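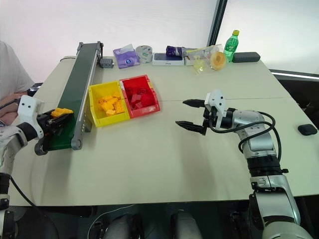
Our brick sorting table, two arms, one belt, yellow and red bins

Budgeting a second sorting cell for our makerspace: what am I forgetting?

Posted in June by drirkdale_bench

Hi all! Long-time reader, first real question. I help run the automation corner at the Drirkdale makerspace, and we have been having a ridiculous amount of fun with the setup in the picture. Two arms over a table, a short green belt down the left side, and stackable bins for the bricks. The left arm handles the bricks at the belt, and the right one works from the other side of the bins with a black two-finger gripper. We teach evening classes on it and people of all ages get hooked within minutes.

The good news is that we have been told to put together a plan for a second table so two groups can work at once. The less good news is that I have never written an equipment plan in my life. The first table came together bit by bit over a couple of years, parts were donated, receipts were lost, and I couldn't tell you what it cost if you paid me.

What I have so far:

Arms: I'm torn between a matched pair of the Nelar arms and one Nelar plus one cheaper Lengyel. The Lengyel has a shorter reach but it's lighter and I like the software a lot.

Grippers: same two-finger type for both sides, I think. Parallel, long fingers. Maybe a spare set of fingers.

Belt: Skullament makes a short tabletop conveyor that they list for 350 dollars with the motor, or 500 with the motor and a speed controller you can talk to from your own code. I was going to save the money and get the basic one.

Bins: the cheap stackable ones with the slanted fronts. I want 4 to begin with so we can add more colors.

Bricks: we have so many bricks.

Table: we have one in storage that's the same size as the current one. It's two panels pushed together with a seam, same as what we use now.

My questions, in no special order. Is it worth paying for the better belt? Is it a mistake to mix two makes of arm on one table? And what are the boring things that people forget to put in a plan like this, that I will be kicking myself over in the fall? We're not a factory, nothing here has to run all night, but it does have to survive a room full of twelve-year-olds on a rainy evening.

Thanks in advance, I'm really excited about this one!

2 edits. Edited to add: power is not a problem, there are outlets along that whole wall. Also the arms would stay on the table for good, we don't pack them away between classes.

Answer 1
Posted in June by pulleyandplate

Get the belt with the controller. I'm saying that before anything else so you see it even if you skip the rest of this!

I set up a very similar table for an after-school program and bought the plain belt first. It runs at one speed. That's fine for a demo, and then the first time a kid asks "can it go slower" you are stuck, and the first time a kid asks "can it stop when the brick gets there" you are even more stuck. We ended up buying the better controller separately and paid more in total than if we had got it at the start. Starting and stopping the belt from code is where half of the good lessons are. You can do a whole evening on just that, no arms involved.

On the arms, I'd go with the matched pair. I like Lengyel too, I have one at home on my desk and it's a lovely little thing. But on a teaching table you want to be able to say "open the lid of your notes to page one" and have it be true for both sides. With two makes you're writing everything twice, and when one arm is down you can't borrow a cable or a joint from the other to get through the class. The matching pair also means your table 1 lessons carry over, assuming table 1 is the same make? You didn't say. If table 1 is something else altogether then ignore this part, or at least think about it some more.

Now the boring list. I went and looked at my own spreadsheet for this, and these are the lines I added after the fact:

- Spare finger pads or fingers. They wear, they get bent, somebody closes them on a screwdriver. Buy two sets with the arms and the shipping is free or close to it.
- Mounting hardware. Plates, clamps, bolts in the right length, and a drill bit for the tabletop. None of it came in the box with ours.
- Cable ties, sleeves and strain relief. I see a loop hanging down from your left arm in the photo, toward the front of the table. Mine looked the same and a sleeve was a few dollars and saved a lot of snagging.
- An emergency stop for each side, plus one where the adult stands. If your arms come with one each, budget for the third.
- A shelf. I mean it! You need somewhere for the tape and the soda bottle and all the rest of what ends up along the back of the table. If you're adding a second table you are going to have twice as much of it. We put up one long shelf over both and it changed my life.
- A spare belt. Just the belt surface, not the whole conveyor. Check that the seller will sell you one by itself.
- Shipping. Belts are heavy for their size.
- Time to set up. If anyone is getting paid for their hours, write those in. If they aren't, write them in anyway as a zero so people can see that somebody did the work.

I'd keep a cushion on top for things you haven't thought of. Ours was too small and I'm not going to tell you what it was.

Have fun, this is a great project. Post photos when table 2 is up!

Answer 2
Posted in June by grommet73

mixed arms are fine. we run a nelar and a lengyel side by side and have for ages. different code yes but the kids don't care, they like that one is "the big one". the short reach is only a problem if you put the bins where it can't get to them so measure first

basic belt is fine too imo, you can put your own controller on it if anyone there solders

Answer 3
Posted in June by tallbenchjo

I want to come at this from the planning side, as the shopping side is already well covered and I agree with most of Answer 1.

Before you price a single thing, tape the layout out on the table you have in storage. Real tape, real bins. Cut a strip of cardboard to the size of the belt. Then cut a piece of string to the reach of each arm you're thinking about, pin one end where the base would go, and swing it. It takes an evening and it will settle the Lengyel question better than any of us can. In your picture the two bins sit beside the belt in the middle of the table, side by side, and that works nicely for two. You said you want four. Where do the other two go? If they go in a row behind, then the shorter arm may not get to the back ones. If they go out to the right, they may end up under the right arm's elbow. Find out with string.

Do keep the seam in mind when you place the bases. I had a two-panel table where one panel sat a hair higher, and every time the arm swung fast the whole half gave a little shiver. We bolted a steel flat bar across the underside and that fixed it. If both bases can go on the same panel, so much the better, but with arms at the two front corners I know that isn't always possible. Put the flat bar on the list either way.

For the write-up itself, I'd do it in three columns. First column is what you need on day one to run a class. Second is what you need in the first year (fingers, belt surface, replacement cables). Third is what would be nice. People who approve money like to cut something, and if you've already made a column for them to cut from, they'll usually leave the first one alone. I would put the better belt in the first column. The 150 difference is small next to a pair of arms and you'd feel it every single week.

One thing I'd add to what's above: people standing close. Students are going to lean in next to a gripper, it's the most natural thing in the world, they want to see the brick. Decide now how near they may stand when the arms are powered and how fast the arms may move while they're there, and budget for whatever that takes. For us it was a strip of colored floor tape and a low speed limit set in the software, so hardly any money at all. For another group in our building it was clear panels on three sides, and those were not cheap. Ask whoever insures your space before you order. They might have an opinion, and it's much nicer to hear it early.

And measure the doorway. Ask me how I know.

Comment from drirkdale_bench, on Answer 3:
These are fantastic, thank you! String test is happening this week. Table 1 is a matched pair and same make as the ones I'm pricing, I should have said so. I'm leaning toward the matched pair again now, and the 500 belt is going in column one. I had not thought about the bins at the back at all. Flat bar is on the list, and so is the shelf.

Comment from pulleyandplate, on Answer 3:
The three columns are such a good idea, I'm stealing that for next year.

Comment from grommet73, on Answer 3:
ok the string thing is smart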